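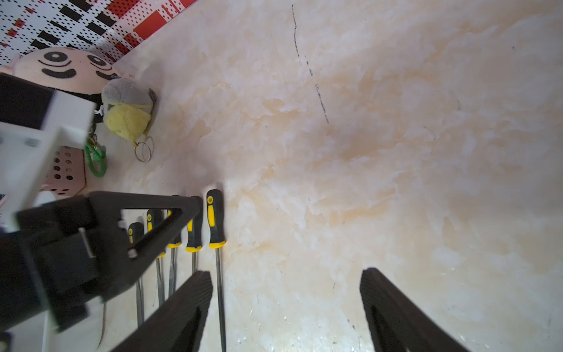 Genow Releases Results on Picking Hand Tools From Cluttered Surfaces

Grinden, September. Genow today released results from a study of how a robot arm learns to pick up hand tools that lie close together. The method, called Rana, uses only the view from a small camera at the wrist. It needs no overhead camera and no 3D model of the tools.

In tests at the company's Grinden lab, an arm trained with Rana completed 88 of 100 picks on the first try. The same arm trained without the new step completed 61. Tools included screwdrivers, hex keys and small pliers, mixed with household items such as soft toys and plastic baskets.

Long, thin tools are hard for wrist cameras. When several of the same type lie side by side, parts of the arm and the gripper fingers often block the shafts. Rana trains the system to estimate where a hidden shaft runs from the parts that remain in view, then to choose which tool to take first.

Training used 245 demonstrations recorded by 8 operators over 11 workdays. Each demonstration began with a new arrangement. Operators were told to vary the spacing between tools and the height of the wrist.

Most of the failed picks involved two tools gripped at once. Shiny shafts on pale, patterned surfaces were the second most common cause. Genow plans further work on both.

The work was done with Akden, which supplied the control software. The paper and the full set of demonstrations are available on request from the Genow press office.

About Genow
Genow develops training methods for robot arms used in repair shops and light assembly.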